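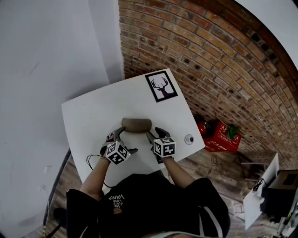

At the white table, grippers in both hands.

Hastport Public Library Forum
Board: Rooms, Hours and Services
Topic: Proposed change to study table reservations, main reading floor

Reading_Floor_Desk
Staff account
The library requests comment on a proposed change to the reservation rules for study tables on the main reading floor. Under the current rules, a table may be held for up to four hours and renewed once at the desk. Under the proposed rules, a table may be held for two hours and renewed online as many times as demand allows. A reservation would lapse if the patron has not checked in within 28 minutes of the start time. The proposal would not affect the children's floor or the local history room. Comments posted in this topic before the end of July will be included in the report to the director.

marlow_st_reader
Thank you for posting the text in full. I support the shorter period in principle. On most afternoons the reservation page shows every table taken, while a number of them are holding nothing more than a coat and a charger. I would ask that the check-in window be shortened further. Ten minutes is sufficient for a person who intends to come.

ToverLineCommuter
I must respectfully disagree with the previous comment. Those of us who travel in from Tover depend on a bus that is often late, and a ten-minute window would penalize patrons for a matter outside their control. The 28 minutes in the draft is an odd figure, but it matches the gap between buses and I would prefer that it be left alone.

I also have a concern regarding the two-hour period. I am preparing for a licensing examination and my sessions run from 1:00 to 5:00 p.m. To be required to stop and renew in the middle, with the possibility of losing the table, is a significant burden.

Reading_Floor_Desk
Staff account
In reply to ToverLineCommuter: renewal could be completed from a phone or from any catalog terminal, and the patron would not need to leave the table. If another patron is waiting, however, the renewal would be refused.

ToverLineCommuter
That is the point to which I object. In examination season another patron is always waiting.

quietcarriage79
With respect, that is also the argument in favor of the change. A public table should not be assigned to one person for an entire afternoon while others stand by the stairs. The same question was raised when the Tawfik Annex opened, and the two-hour limit adopted there has worked without serious complaint.

genealogy_and_tea
I would dispute "without serious complaint." I filed two. The Annex limit was written for computer stations, and it does not suit patrons who work with large printed materials. Setting out maps and county indexes takes me a quarter of an hour, and putting them away takes longer. I would ask the library to consider keeping the four-hour period for the wide tables by the north windows and applying the shorter period elsewhere.

marlow_st_reader
The suggestion regarding the wide tables is reasonable and I would support it. I would also withdraw my request for a ten-minute window if fifteen could be considered.

Sasum_Road_Parent
May I raise a related matter. The notice does not state whether a group may reserve two adjoining tables. My daughter's study group has five members and was told on one visit that this was permitted and on the next that it was not.

Reading_Floor_Desk
Staff account
The current rules do not address adjoining tables. Until the new rules are adopted, desk staff have been instructed to allow it when other tables are free. Groups of five or more may also apply for the meeting room on the second floor, which carries no charge for cardholders.

quietcarriage79
I would be opposed to groups on the main floor under any rule. The floor is designated for quiet study and conversation carries a considerable distance.

Sasum_Road_Parent
The group in question works in near silence and the meeting room is generally reserved weeks ahead. I do not believe a blanket exclusion is justified.

Reading_Floor_Desk
Staff account
Both positions have been noted. Patrons are reminded that posts in this topic are limited to 2000 characters and that longer comments may be submitted in writing at the desk. The suggestion on the north window tables has been forwarded for review with the draft.

genealogy_and_tea
Thank you. Will the revised draft be posted here or only at the desk?

Reading_Floor_Desk
Staff account
It will be posted in both places.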